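The price of a good example

Lamai Kongkaew has 3,355 recordings of people putting groceries into baskets, and she isn't sure she trusts a third of them. She runs data collection at Plarkinik, where a small crew spends the day picking things up with hand-held grippers so that a learning system can copy them later. I went in expecting a sales pitch and didn't get one, though I left with doubts of my own.

"People hear the total and think it's a lot," she said. "Then I tell them we threw out 2,631 before we got there, and they want to know what we were doing all April."

What they were doing, she said, was arguing. One person would count a pick as good if the object ended up in the basket. Another wanted it done cleanly, without a second grab. The written rules ran to one page at the start and now run to 9, and new collectors still come back with questions.

I asked whether that didn't undercut the whole idea. If the people can't agree on what a good pick is, what exactly is the machine learning? Kongkaew didn't argue. "It's learning us," she said. "Including the lazy parts. If everybody is tired after lunch, you get tired picks, and the model has no way to know those are worse."

Her colleague Xolani Mnguni is more hopeful. He thinks the mess helps, up to a point, and that a system fed only perfect grabs falls apart the first time a box leans the wrong way. "A kitchen isn't tidy," he said. "Why would I want tidy data?"

It's a fair answer, but it's also a convenient one for a company that sells by the recording. When I asked for a test on objects the system had never met, Mnguni said one was being planned. He didn't offer a date. An earlier trial used 125 attempts, all on the same table, and he wouldn't tell me the success rate – it was "encouraging," he said, and left it there.

Kongkaew was blunter. She dislikes long boxes, the kind that wrap and foil come in, because collectors hold them every which way and the basket doesn't care how they land. Shiny packaging bothers her too. She would like to see fewer objects and more care taken over each one, and she has said so in meetings.

"They nod," she told me. "Then somebody asks how many we can have by the end of the month."

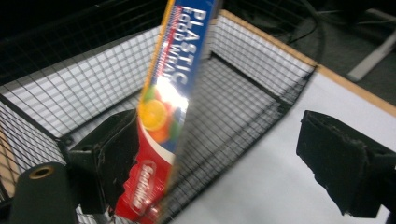 She has started keeping her own list of recordings she would pull if it were up to her. Mnguni knows about the list and has asked to see it. When we spoke, she hadn't decided whether to show him.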